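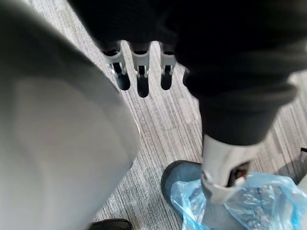
Carpet smells again two days after cleaning, and the blue bag question

Ticket opened by: Barbara Szulc
Product: Skurden carpet powder, the large tub
Status: Solved

Barbara Szulc wrote:

Hello, and thank you in advance to whoever picks this up, I know these long messages must be a chore! I have a problem with the carpet in our back sitting room and I have gone round in circles with it, so I'm going to put down everything I did and hope that one of you spots the mistake.

The room is carpeted wall to wall, short pile, and it was put down before we moved in, so I can't tell you the make. In July we had a leaking planter by the patio door and it left a musty smell. I bought the Skurden powder on my neighbor's advice (she swears by it for her dog's corner). I shook it on, left it for 10 minutes, and vacuumed it up. Lovely for two days. Then the smell came back, and now there's also a stiff, slightly chalky feel to the carpet near the door, like walking on a dried washcloth.

Since then I have done it three more times. I've also started using thin blue plastic bags on the floor, the crinkly kind that come on a roll. One holds the bits I pick up before vacuuming, and on two evenings I opened one out flat over the treated patch to keep the grandchildren off it. My husband thinks the plastic is the trouble. I think it's the powder. We would both like to know who is right, and I'd like my sitting room back.

Vacuum is a Girex upright with a bag, if that matters. Many thanks, Barbara

Leszek Tomaszewski (support) wrote:

Hi Barbara, and please don't worry about the length, it saves me asking half my usual questions. I do still have a few.

When you say 10 minutes, was the carpet completely dry before you put the powder on? And how full is the bag in the vacuum? Powder this fine clogs a paper bag long before it looks full. Finally, how long did the plastic stay down on those two evenings?

In the meantime, please hold off on any more powder, and leave the patch uncovered. If you're still picking up crumbs and threads by hand, a plastic bag is fine for that. Stand it on the floor next to you while you work, then tie it and take it away when you're done.

Barbara Szulc wrote:

Well, Leszek, you have caught me out. It wasn't completely dry the first time. I had sponged it that morning and it felt dry on top, and I was impatient because we had people coming on Wednesday. The plastic stayed down overnight both times. I put it out after supper and took it up at 8 when I let the cat out.

And the vacuum! I opened it up and the bag was packed solid with white powder, even though the little window on the front still showed green. I changed it and went over the room once, and you wouldn't believe how much better the pickup was. The stiff part by the door is still stiff, though.

Leszek Tomaszewski (support) wrote:

Then I think you and your husband can share this one. Powder on damp backing turns into a paste and dries hard around the base of the pile, and that's your chalky feel. The plastic kept what moisture was left from getting out, and the smell came back with it.

Please try it in this order:

1. Clear the floor of anything lying on it, including bags, rugs and the planter.

2. Pick up the loose bits by hand into one bag, and tie it off before you switch the vacuum on. Those thin bags go straight up the hose if they're left open nearby. I have lost a belt that way myself.

3. Work a dry, soft brush through the stiff area, first one way and then across. You'll raise some white dust. Open the patio door if the weather allows.

4. Vacuum slowly with a fresh bag, then brush and vacuum once more.

5. Wipe the patch with a barely damp white cloth. If the cloth feels gritty, brush and vacuum again after it dries.

6. Leave it uncovered for a full 22 hours with a fan pointing across it, low and from the side. Shut the door on the grandchildren if you can.

After that, smell it in the morning with the windows closed. If it's still musty, we need to look at the underlay.

Barbara Szulc wrote:

Reporting back! I did steps 1 to 4 after lunch and it was harder going than I expected. My knees have views on the matter. The brush brought up a startling amount of white dust and I changed the vacuum bag again halfway through, just to be safe. The stiff patch is now soft except for a strip roughly the width of my hand, right against the metal threshold.

My cloth came up a bit gritty on that strip, so I'll repeat it tomorrow. The fan is on. The smell is much fainter, but I'm not going to say it's gone until I've slept on it.

Stanisława Szczepańska (support) wrote:

Hi Barbara, Leszek is off today so I'm minding his tickets. For the strip by the threshold, try an old toothbrush. A full-size brush can't get its bristles down where the carpet tucks under the metal. Same drying time afterward, please.

Barbara Szulc wrote:

The toothbrush did it. It's soft right up to the metal, and this morning the room smelled of nothing at all, windows shut, just as instructed. My husband came in and sniffed about and agreed. Please thank Leszek for me, and thank you, Stanisława. You can close this one. I do still have most of a tub of powder, is it all right to keep it under the sink?

Stanisława Szczepańska (support) wrote:

So glad to hear it! I'd choose a dry cupboard instead, with the lid pressed down all the way round. It cakes if it gets damp. Closing the ticket now, and if the smell returns just reply to this thread and it will reopen.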